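Teaching the cloth folders at Nestow

I spent a morning with Garnet Lachance, who used to fold linens for a living and now spends most of her shift with a gripper in each hand.
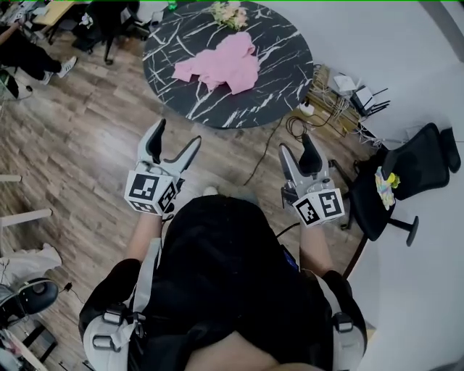
"My arms had opinions the first week"

Garnet did 18 years in the folding room at Nestow before the company started training machines for it. I asked if she'd worried about her job. "Oh, sure! We all did. Réjean Melnyk had his resume printed out and everything."

So what changed? She folds the same things, just slower, and the grippers record how she does it. "You can't pinch a corner the way you do with fingers, so you learn it all over again. I was so bad at it." (She laughed a lot telling me this.) Her best day so far is 143 folds, and she's still a bit proud of that one.

She misses the chatter of the old room, and she'd like the pay grade sorted out, which her manager, Efa Wynne, told me is still being discussed. Would she go back, though? Garnet thought about it for a good while. "Mornings, maybe. My back says no."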